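Skaseo has paused home trials of its two-armed tidying robot after a gripper failed to release on command at its Arthorpe test site on 8th February. Nobody was hurt.

The company said the left gripper stayed closed for two minutes after a stop signal. Staff cut the power by hand.
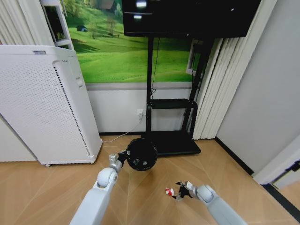 The robot's left gripper holds a round black object near a TV stand.

Onuoha, which supplies the grippers, is checking a batch of 1194 units - the same parts have been shipped since October. Trials in Urnier are also on hold.

Comments (3)

gritbin: Two minutes is a long time if that's your finger.

mapleandrye: Was the stop button on the robot or on a tablet? Article doesn't say.

T_Lowes: We were on the list for Urnier. No email yet.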